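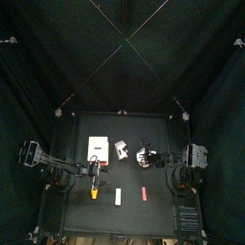 Hi Milagros,

You asked for the short version of how the Brustier grant is being spent, and I'm going to try, but you know me! The club has had a really good stretch. We meet Thursday after school, and lately I've had to push kids out the door when the building closes.

The biggest news is that both arms are up and we've started on the tabletop challenge for the Skoduvum meet. The students settled on black cloth all the way around, overhead too, after a long argument about window glare (the sewing was done by two juniors who had never touched a machine before, and I'm prouder of that than of most of the code). Each side has its own camera unit, and the kids are still fussing over the angles. The left one has been moved more often than I'd like.

Right now they practice with small stuff on the mat – a white box, a couple of thin bars in white and red, a little yellow piece that everybody fights over. The left arm goes for the yellow one and the right arm works the far side. Getting both to reach toward the middle without bumping is the hard part, and we're not there yet. Team Hong wants to solve it with strict turn-taking. Team Tirkora thinks that's boring and wants them moving together. I'm letting them both try.

So far we've logged 787 practice runs toward our goal of 1000. That's a bit behind what I promised you in February. We lost two weeks to a bad cable and then to me ordering the wrong replacement, which I'm owning up to.

Money: we've spent $2160, nearly all of it on mounts, cloth, clamps and cables. I still have the receipts to scan and I'll send them over by the end of the month.

One ask. The meet is a long drive, and I'd like to move what's left in the supplies line over to the van rental. Is that something you can okay by email, or do I need to fill out the change form again? The kids would also love it if you came by some Thursday, any time after 3:30. They'll want to show you the crash videos first.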